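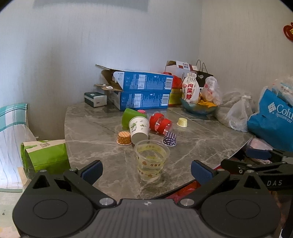

The lead collector at Callis has a way of answering questions while tidying. She'll start a sentence, stop to set a cup back on its side, think better of it, turn it upside down, and then pick up exactly where she left off. "Sorry," she says, more than once over a long morning. "I can't talk near a table and leave it alone."

Callis is a small company in Bultstead that gathers examples for other people's learning systems, and for the past while most of its work has gone into a project called Rudix. The idea is easy enough to say. People carry a pair of hand-held grippers into ordinary rooms and do ordinary chores with them, squeezing the fingers open and shut, and the recordings become the lessons from which a robot arm is later taught. She has been at it since February of last year, and before that she managed a bakery, a job she says prepared her better than any class would have.

"You learn in a bakery that there's a right amount of squeeze for everything," she tells me. "A paper cupcake cup will fold if you look at it wrong. A plastic tumbler wants to shoot out from between the fingers. So when I train a new person I start them on cups, all sorts, because a cup will tell you right away if you were careless."

I ask what makes a good example, expecting something about speed or neatness, and she laughs (she laughs easily, I should say, and it makes for a very pleasant interview). "Oh, neatness is the worst thing you can bring me! If every cup starts out standing up in a row, the system learns rows. I want them tipped over, upside down, one lying against another. I want the snacks and the shopping bags left where people put them. Your kitchen table doesn't get cleared off before you go to pick up a glass, does it?"

Mine certainly doesn't. She tells me that the first batch she ever turned in was recorded on a bare desk, 100 tries at the same motion, and that she was terribly proud of it. The engineers at Lozano, the firm that trains the arms, wrote back kindly and asked whether she owned any clutter. She has kept that message.

These days a collector goes out with 2 grippers, one for each hand, and a short list of tasks. Stand this up, nest these together, move that one out of the way first. The last kind is her favorite, and she talks about it for so long that her coffee goes untouched. "Moving something out of the way is a decision. You see the cup you want, you see what's behind it, and your hand goes to the other thing first. I couldn't tell you how I decide that. I just do it, and then there's a recording of me doing it, and somebody can learn from that."

A cup with a little drink left in the bottom is a chapter all by itself, she says. People slow down for it without being told to. They keep it level, they take a wider path around whatever is nearby, and she finds that lovely. She used to ask her collectors to empty everything out beforehand, for the sake of the carpets mostly, and gave that up when she noticed how much more carefully they moved when there was something to spill.

And the mistakes? Those are kept too, though they're labeled. A dropped cup followed by a good recovery is worth having, she explains, as long as the person carries on the way they would at home. What she throws out is fidgeting, the recordings in which someone opens and closes the fingers over and over while making up their mind. "I had to throw out plenty of my own. I'm a fidgeter, as you've seen."

The current set stands at 666 accepted recordings, toward a goal of 1,000. She reads the number off a sheet on the wall and then frowns at it a bit, since she was hoping to be further along. Soft things are holding her up. Bags slump differently every time, and thin plastic slides around on a smooth tabletop in ways that she says still surprise her.

Before I go she lets me try the grippers. They feel clumsy for a minute or so, and then I find I've stopped thinking about my fingers and am only thinking about the cup. I get one paper cup upright and knock its neighbor down doing it. She is already reaching over to put it back, and then she pulls her hand away. "No, no," she says. "Leave it there. Go again from that."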